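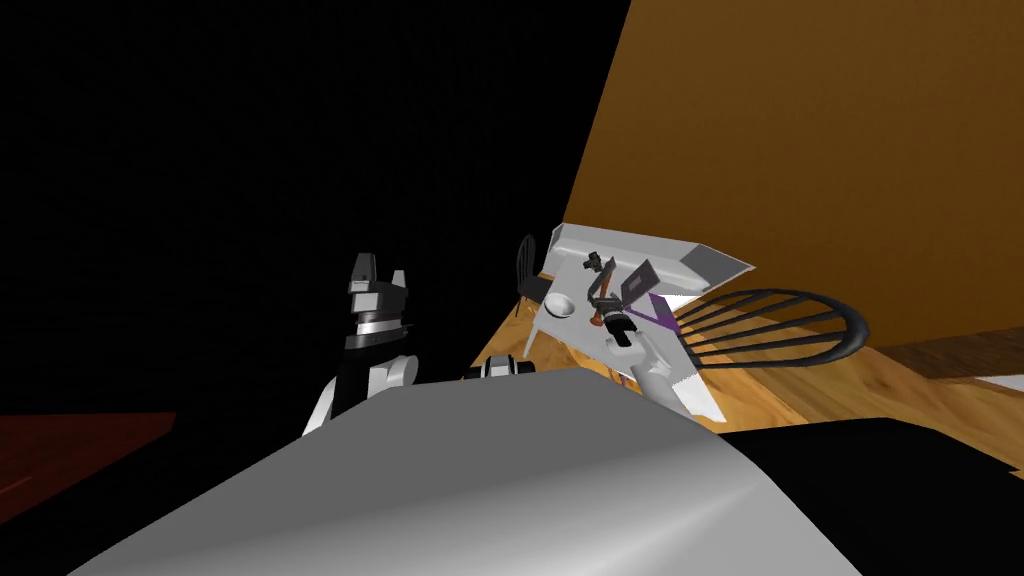 Unit 4 - What does a two-arm cell really cost?
Handout to go with the Friday session, 22 May 2020

Hi everyone. I promised I'd write up the budgeting stuff because we ran out of time on it last week, and going by my inbox a few of you are already filling in the purchase form for the Handthorpe project. Please hold off until you've read this!

The arms are the easy part. You ring a supplier, they send a quote, you paste the number into the spreadsheet and feel like you've done your budget. I did exactly that on my first lab fit-out at Clerwood and spent the rest of the year begging for money to buy cables, mounts and a second gripper.

So start with the task. Write one plain sentence saying what the arms have to do at the table. "Pick up a bowl and set it down on the other side" is a good sentence. "General household handling" is not, and I'll send it back to you. From your sentence, work out what has to be reached, how heavy it is and whether you need both arms at once. A lot of groups ask for two and then find one would've done the job (and that's the biggest saving you'll ever make in this course).

Next, simulate before you sign. A simulated table costs you a few evenings. You can move the bases, swap the gripper, put chairs where people will really leave them, and see whether the arms get in each other's way. Marta Symonenko is running the sim help desk again, so book a spot with her if your model won't load. Bring the file with you, please, she can't fix a screenshot.

Now the lines people forget:

Grippers, priced separately from the arms. Ask whether spare fingers are included.
Mounting. Bench, pedestal or floor plate, plus someone to install it.
Freight and customs. The Gesden quote in your reading pack leaves both out.
Software licences, and what they cost in year two.
Training, for 2 people at least, in case one leaves.
Small stuff like cable ties, bowls, trays and table covers. One group last year spent $488 on this and had budgeted nothing.

Lead times matter as well. Nechyporuk quoted us 8 weeks, and that clock starts when the purchase order goes through, so add your own finance office on top. If you want to be running in September, the paperwork has to move now.

For next class, bring your task sentence, a budget on one page and a screen grab from your sim with the bases where you plan to bolt them. Rough is fine. We'll swap budgets in pairs and hunt for missing lines - bring a red pen.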